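Yeoman Room Notes

Version 2, last edited 29 Nov 2023

What this is

Yeoman is a collection of short written records about one room and the many attempts to keep it tidy. It has 296 entries, each covering a single session of picking things up, putting things down, or standing over the floor deciding which of those to do. The third activity is better represented than I had planned.

The project started in September as a plain list called Briltano, which was meant to answer one question: where does the stuff go? The list grew columns. Then it grew a second list explaining the columns, and at that point it was simpler to give the whole thing a new name and write a README.

If you came here for a storage method, there isn't one in the files. There is a fair amount of evidence about how long a bare stretch of floor stays bare.

What an entry contains

Each entry is one row in a plain text table. The fields are the session number, the zone of the room, the state of the floor at the start, what was handled, where it ended up, and a free comment. Only the comment field is any fun to read. The zone names are "middle," "far wall," "near wall" and "doorway." An early version also had "corner," but the room has more than one corner and I had not said which.

Floor state takes one of these values:

clear
mostly clear
in use
please come back later

The last one was a joke in the draft. It now applies to 16 entries and removing it would break the sort script.
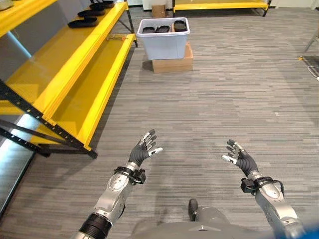 Zone: Middle

The middle zone is carpet, gray, with fine streaks of lighter and darker gray that pull the eye toward the far wall. As a working surface it is forgiving. Blocks don't roll on it, folded towels stay folded, and anything dropped lands without much complaint. As a background for finding things it is terrible if the thing is gray. Bright blue shows up at once. A charcoal sock can live there for a week.

Of the 296 entries, 188 are tagged "middle," mainly for the simple reason that people start there. Most of the comments are about reach: what could be gathered with both hands in one go, and what needed a second trip. A two-handed pickup is recorded as one action, even when the object was a large cushion and plainly won the first round.

"Clear" in this zone means clear where the work is about to happen. It makes no promise about the edges. We argued over this for longer than the session it came from, and the looser rule stayed.

Zone: Doorway

Short section, short zone. Things set down in the doorway are logged as "in transit" for the rest of the session, then as "doorway." The value "in transit (second day)" has been merged into "doorway" to spare feelings.

Bins

Two kinds of bin turn up in the destination field. Jorano bins are the deep ones with lids. Plekex bins are shallow, open, and fill up first every time. Where a comment says only "bin," assume Plekex. Where it says "the bin, obviously," assume the writer was tired.

Known problems

Session numbers 40 through 43 are in the wrong order. They sort correctly by start time, so use that column.

"Put away" and "moved" were used interchangeably in the first batch. I went back and fixed the ones I could defend. Roughly two dozen are still marked "moved?" with the question mark left in, so strip it before matching on that field.

Blankets are counted as soft goods in some rows and as furniture in others, depending on whether anyone was sitting on one.

Changes

Version 2 drops "corner," merges the doorway values, and adds the bin field. Version 1 had none of this and was easier to read.

Contact

Declan Cheetham keeps the table. Corrections are welcome, with the session number, please. Messages reading "that's not where that goes" will be filed under comments.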